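Notes on the Closar Household Kit after One Term of Use

The department took delivery of the Closar household kit in March, under a loan agreement with its supplier, Drurska. The agreement covers one term, after which the kit may be bought, returned or held for a second term at a reduced charge. I was asked to record my own view before that decision is made, and Melur Lumenta has kindly allowed me to publish it on this blog in place of the usual monthly entry.

The kit is sold as a complete package for teaching a robot arm simple domestic tasks. It contains one arm, two interchangeable grippers, a mounting clamp, a control box, a licence for the Closar software and a printed task book. The price quoted to us was £1,822 for the term, with a further £974 for the extended support plan. We took the first and declined the second. I shall return to that choice below.

Installation was handled by Larasati Hartono and me over one afternoon. The printed instructions are clear up to the point where the arm is joined to the control box, and then become rather thin. The cable supplied was long enough for our room, though I would advise any department with a larger space to ask Drurska for the longer one when ordering. The software asked for a firmware update before it would start, and this took until after 5 p.m.

The task book holds 143 tasks, arranged by room and then by difficulty. Most of our time has gone on the cleaning chapter, which begins with wiping and proceeds to dusting, sweeping of small debris and the clearing of shelves. Each task comes with a list of household items, none of which are included in the price. We bought ours locally. The dusting tasks call for a soft-headed duster, a low shelf unit that stands on a table top, and paper cut into small pieces.

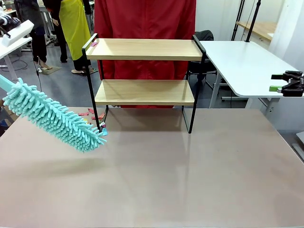
Does the kit require a person with programming experience?

Tasks from the book can be set up and run entirely from the menus, and two of our staff with no such experience did so after a morning's instruction. Writing a new task is a different matter and does call for some knowledge of scripting.

I found the dusting tasks to be the most useful part of the book. A duster bends, drags and springs back, and the force settings which suit a sponge do not suit it at all. The software allows these settings to be saved under a name and recalled later. It does not allow them to be shared between two user accounts, and Liya Ejigu had to copy 3 pages of values by hand before she could repeat my work under her own login. Drurska has confirmed that this is a known fault. No date has been given for its repair.

Work close to the legs of furniture remains difficult. The book recommends a slow approach from the side and a short stroke away from the leg. We followed this advice with fair results on a bare surface. Loose paper was less predictable, and the scoring page of the book says nothing on what should be done with a scrap that has been moved but not cleared. We have adopted our own rule, under which such a scrap counts as missed.

On the matter of support, my opinion has changed since March. The basic plan promises a reply within two working days, and on the whole this was met. The replies themselves were courteous and often incomplete. Hafiz Mangundap, who previously used the Zuka kit in his own laboratory, considers the Zuka documentation to be better and its arm to be noticeably slower. He has lent us his copy of the Zuka manual, and I have found its chapter on calibration helpful even for the Closar equipment.

We also looked briefly at the Garcia service, which is offered by subscription and sends an engineer to the site each month. Melaniia Pylypenko attended the demonstration on our behalf. Her report was favourable as regards the engineer – less so as regards the contract, which runs for two years and cannot be ended early.

My recommendation to the department is that the Closar kit be held for a second term, with the extended support plan added, and that the purchase be considered again once the shared settings have been put right. I have asked Drurska whether the price of the plan can be reduced for a customer joining part of the way through. Their answer will be added to this page when it arrives.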